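Gomemlow Reader – Handbuch für Lesegruppen
Kapitel 7: Einen Roman in Fortsetzungen bereitstellen
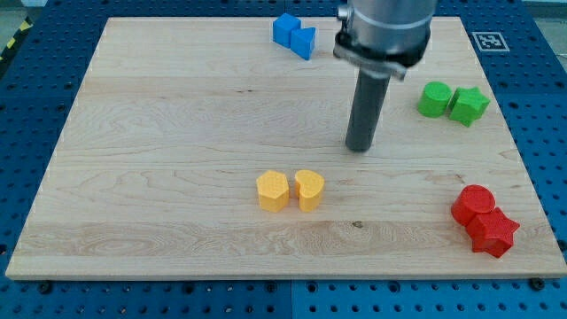 Stadtbibliothek Achterberg | Abteilung Literatur und digitale Ausleihe

Dieses Kapitel gilt für Gruppenleitungen mit Schreibrechten. Wer nur mitliest, findet die Anleitung zur Anmeldung in Kapitel 2.

Text vorbereiten

1. Speichern Sie den Roman als EPUB oder als reine Textdatei in der Kodierung UTF-8.
2. Entfernen Sie Seitenzahlen und Kopfzeilen aus der Vorlage. Gomemlow übernimmt sie sonst mitten in den Fließtext.
3. Setzen Sie vor jedes Kapitel eine Leerzeile und die Kapitelüberschrift. Römische Ziffern werden erkannt.

Hinweis: Eine Folge darf höchstens 200 Absätze enthalten. Längere Kapitel teilt das Programm selbst, und zwar am nächsten Absatzende.

Text hochladen

4. Öffnen Sie im Menü »Regal« den Punkt »Neues Werk«.
5. Tragen Sie Verfasser, Titel und gegebenenfalls den Namen der Übersetzerin oder des Übersetzers ein.
6. Wählen Sie die Datei aus und klicken Sie auf »Einlesen«. Der Vorgang bricht nach 60 Sekunden ohne Verbindung ab und muss dann neu gestartet werden.
7. Prüfen Sie die Kapitelliste. Falsch erkannte Überschriften lassen sich mit »Zusammenführen« wieder an das vorige Kapitel anhängen.

Achtung: »Werk ersetzen« löscht alle Randnotizen der Gruppe. Exportieren Sie die Notizen vorher über »Regal« – »Sichern«.

Folgen freigeben

8. Legen Sie unter »Zeitplan« fest, in welchem Abstand die Folgen erscheinen. Voreingestellt ist ein Abstand von sieben Tagen.
9. Bestimmen Sie die Uhrzeit der Freigabe. Üblich ist 18 Uhr.
10. Klicken Sie auf »Plan aktivieren«. Die Mitglieder erhalten ab der ersten Folge eine Nachricht.

Hinweis: Bereits freigegebene Folgen können ausgeblendet, aber nicht zurückgezogen werden. Heruntergeladene Fassungen bleiben auf den Geräten erhalten.

Fehlermeldung 34

Die Meldung erscheint, wenn die Datei einen Kopierschutz enthält. Solche Dateien nimmt Gomemlow nicht an. Fragen zu Rechten und Lizenzen beantwortet Ingrid Okafor, technische Fragen Barrett Lindgren – beide sind über das Formular unter »Hilfe« zu erreichen.

Weiter mit Kapitel 8: Randnotizen und Diskussion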